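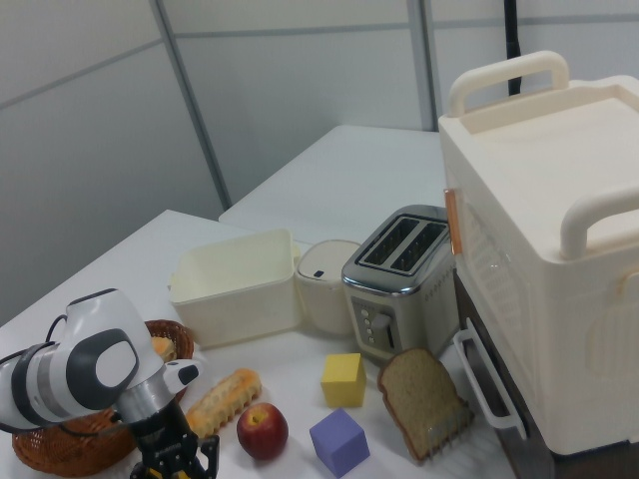
*Arm and gripper at the Storness workshop bench, with toaster, basket and food items on the table.*

# Setting Up a Tabletop Arm for Breakfast-Item Handling

This guide is issued by the Storness shared workshop for members who wish to build and run a small pick-and-place station. It covers the table, the arm mount, the teaching of positions and the first supervised run. Members must have finished the bench safety introduction before starting. The station described was assembled in February by Nighat Zaidi and Emerson Dantas, and the settings are theirs.

## Before you begin

You will need:

- an arm with a parallel gripper, and its stop button
- a light-colored table that does not rock
- a toaster, left unplugged for all of the steps below
- a basket and an open bin to serve as drop-off points
- bread, a roll, a long pastry and an apple
- foam cubes for practice grasps
- a small wire rack to hold a slice upright
- masking tape and a soft pencil

Real food gives more useful results than plastic copies. A bread crust flexes under the fingers and a pastry rolls when it is nudged. Food used at the station may not be eaten afterward.

## 1. Mount the arm

Bolt the base plate to the table and tighten the bolts in a cross pattern. Run the cable along the arm and leave a loop near the upper part, long enough for the wrist to turn fully in both directions. Move the arm by hand through its whole reach, with power off, and watch the loop. If it pulls tight at any point, add slack before going on.

## 2. Lay out the table

Place the larger items first. The toaster and the containers go along the back, where the arm will not sweep across them. The basket stays close to the arm. Keep the middle of the table for the items to be picked.

Mark the corners of each fixed object with tape and write its name on the tape in pencil. The far edge of the working area should be no more than 675 mm from the center of the base.

## 3. Teach the positions

The station uses the Clakard control program, which can store up to 89 positions. Save the following first:

1. Home, with the gripper clear of every object
2. Above the basket
3. Above the bin
4. Above the rack

Each pick then needs two positions, one for the approach and one for the grasp. Start with the foam cubes. Set the gripping force to 8 newtons and raise it only if a cube slips.

## 4. Move on to food

Lower the force before attempting the roll or the pastry. Take the pastry across its narrow side, near the middle. The apple should be gripped at its widest part with the fingers level.

The upright slice is the hardest item. Line up the fingers with its two faces, close slowly, and lift straight up until the slice is clear of the wires. Juniper Ruiz-Ortega has saved a working sequence under the name "Toledo", which members may copy and edit.

## 5. Supervised run

A second member must stand at the stop button for the first full run. Use the slowest speed setting. Record each missed grasp in the station log, together with the item and the position name.

When finished, return the arm to Home, switch off the power, discard the food and wipe the table and gripper fingers with a damp cloth. Questions about the control program should be sent to Jae-hoon Um.

Last revised 23 March 2024.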